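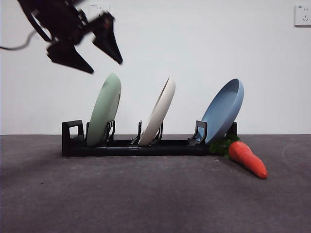

Shared Kitchen and Break Area Inspection – Heitmann Building, Second Floor
Inspection date: 2023-04-12
Inspector: Rosemarie Hamann
Accompanied by: Eckhard Lammers, Facilities

Ratings: S = satisfactory, A = action required, N = not applicable

1. Electrical

1.1 Wall outlets secure, cover plates free of cracks – S
1.2 Outlets within reach of the sink have ground-fault protection – A
Comment: The outlet left of the sink did not trip when the test button was pressed. It has been taped over and tagged. Replacement to be arranged by Mr. Lammers.
1.3 No extension cords in permanent use – S
1.4 Kettle and microwave cords undamaged – S

2. Fire safety

2.1 Extinguisher mounted, charged and tagged – S
Comment: Last serviced in March.
2.2 Fire blanket accessible – A
Comment: Blanket was behind the recycling bins. Bins moved during the inspection. Floor marking is requested so that the space stays clear.
2.3 Exit route unobstructed – S
2.4 Toaster used away from shelving – S

3. Water and hygiene

3.1 Hot water available at sink – S
3.2 Dish racks clean and draining properly – S
3.3 Refrigerator at or below 40°F – A
Comment: Thermometer read 44°F on the top shelf. Door seal is worn at the lower corner. Ms. Trindade will obtain a quote from Stonari.
3.4 Cleaning products labeled and stored apart from food – S

4. Floors and storage

4.1 Floor free of trip hazards – S
4.2 Heavy items stored below shoulder height – A
Comment: Two cases of bottled water on top shelf. Repeat finding.
4.3 Gas shutoff labeled – N

Follow-up

Items 1.2 and 3.3 are to be closed within 17 days. Items 2.2 and 4.2 will be checked at the next walk-through. Repair costs above $500 require prior approval from Jeanine Schouten.

Copies: J. Schouten, L. Trindade, E. Lammers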